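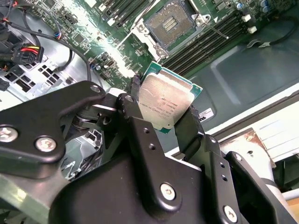 *Processor held near the open socket. The board is green, with the memory slots close by.*

## Clundar used processor, pulled and sold as is

Sellers love the word "refurbished." For a bare chip it mostly means somebody wiped the lid, so we don't use it. Ours come with light scuffs and smudges on the heat spreader, and we leave them alone. Scuffs don't slow a processor down. Bent pins in the socket will stop one cold, and that part is on your side of the deal, so look before you buy.

**What you get**

- One processor, no cooler
- No thermal paste (the free packets are rarely worth opening)
- Return window: 6 days

**Fit**

Don't trust a chart, including ours. Read the socket name off your own board and check the maker's support list for your BIOS version. Mohit Yadav handles returns, and most of what he gets back is a good chip bought for the wrong board.

**About the "tested" label**

Each one is started 2 times on a bench board. We don't claim it will run for years, and we'd be wary of any shop that does.

Stock no. 919. Price checked Sat 15 April.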